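Bundley

The hold time was 14 seconds and none of us had set it.

We were working out of the upstairs flat at Turari by then, the shared workshop being too cold after October and having no washing machine. Sarmīte Pärn held the lease. She had moved her own things into the small room and given the rest over to the build, bed included. The machine was called Honorato on its paperwork and on the door of its cupboard. The handling software was called Bundley. Gleice Prado wrote most of it and I wrote the parts that dealt with grip force, which is to say the parts that were blamed.

The task was narrow. Take a garment from a basket, lift it clear, look at it, put it down somewhere flat. The looking was supposed to last two seconds. Bundley needed that long to guess at the class of garment and pick a second grip point. In practice Honorato would raise the thing above the basket and stay there, arm up, drawing current, for 14 seconds. Then it carried on as if nothing had been asked of it. 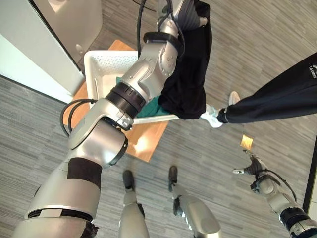

Lift from the basket, left arm, dark garment.

I started with the obvious. The wrist controller was a Druvmont unit, second-hand, and Druvmont units will stall if the supply dips under load. I put a meter on the line and ran the lift until I was sick of it. The supply was clean. I changed the connector anyway. The hold stayed where it was.

Gleice thought it was the classifier. Black cloth gives it very little to work with, and she had seen it dither between sleeve and trouser leg before. So we gave it pale things. We gave it a tea towel, on which it had never once been wrong. It lifted the tea towel and held it up for 14 seconds.

"It's not thinking," she said. "The load on the processor is flat. It's finished by the second second."

"Then what's it doing?"

"Waiting."

I wrote "waiting" in the log and crossed it out, as it isn't a state. The states are idle, reach, close, lift, classify, place, release and fault. I went through all of them with the source printed out on my knee, sitting on the floor with my back against the wall where the radiator pipe runs. The place routine was the longest. It had been written for the bed, because a bed is large and forgiving, and it contained a table of safe drop points on the duvet in a grid that somebody had measured with care.

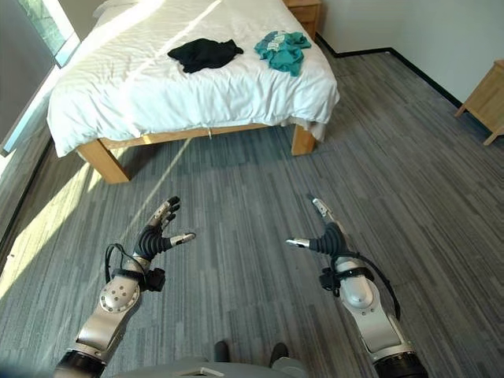 The grid was not mine and it was not Gleice's. It had 50 points in it, each with its own height offset, so that the hand would open just above the cloth and not push down into it. You would have to sit with a mattress for an afternoon to get numbers like that. Two of the points near the pillow end were commented out. The comment said: not here, S. sleeps on this side.

I took that page through to the kitchen, where Sarmīte was doing the electricity.

She read it and put it down on top of the bill. "Anderson," she said.

Anderson Siqueira had left before I joined. I knew the name from the initials on crimped cables and from a drawer of bits labelled in capitals. He had taken a job abroad, then another further off, and the drawer had been inherited along with everything else. I had not known he had lived in the flat. It was not the kind of thing that goes in a handover.

"Did he set a delay?" I asked.

"I don't know. He did the laundry. When it could only lift and nothing else, he had it lift things out of the basket for him and he took them off it and folded them."

"How long did he need?"

She said she had never timed him.

I went back and searched for the handoff. It wasn't in the state table, which is why we had missed it. He had put it in the close routine of the gripper, as a condition on release of the next step: with a stable grip and the arm raised, watch the force reading for a pull. If a pull comes, open the hand. If none comes before the timer runs out, go on. The routine was well made. It ignored swing, and it ignored the cable drag at the elbow, which I had been fighting for a month with a filter three times the size.

It also explained a fault I had put down to bad luck. With two items in the fingers at once, one would slip, the force would change, and Honorato would open its hand and drop both. I had 181 of those in the log under "misc".
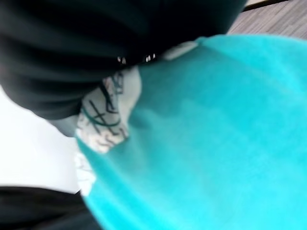

Wrist view, close in: turquoise cloth, patterned one beside it.

The fix for the double pick took an evening. I compared the direction of the change against gravity. A slipping sock goes down, and a person taking a shirt from you mostly pulls towards themselves. Gleice checked the arithmetic and said it would do until someone short tried it.

The timer was a single line. I set it to two seconds on my own copy and ran the sequence through, and the whole cycle came down to something you could show people. We had promised to show it to people. Iolanda Leite was coming in December with whoever it was she brought to these things, and she had asked for a clean run from basket to bed with no one touching it.

I left the change uncommitted. I made tea. Sarmīte came in with wet hair and a dressing gown on and stood at the basket, and the machine was still on the old build, and it lifted a pillowcase and held it up. She took hold of the hem. The hand opened at once. She folded the pillowcase in thirds, which isn't how I'd do it, and put it on the chair, and Honorato went down for the next.

They did the basket that way. I logged it as manual operation. The entry is dated 2019-11-06 and the cycle times are no use for anything. 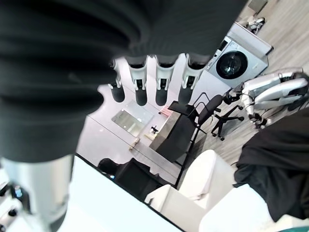
Iolanda Leite wrote back that a pause was acceptable provided it was documented, that her visitors would assume it was a safety feature, and could we please tell her what to call it.

Gleice suggested dwell. I suggested handoff window, and that is what went in the manual, section four, with the default value and the range. The range goes from zero to 30. Sarmīte asked whether the default could be locked and I said it could, but that somebody would only unlock it, so we left it as an ordinary setting and I put his initials next to the number.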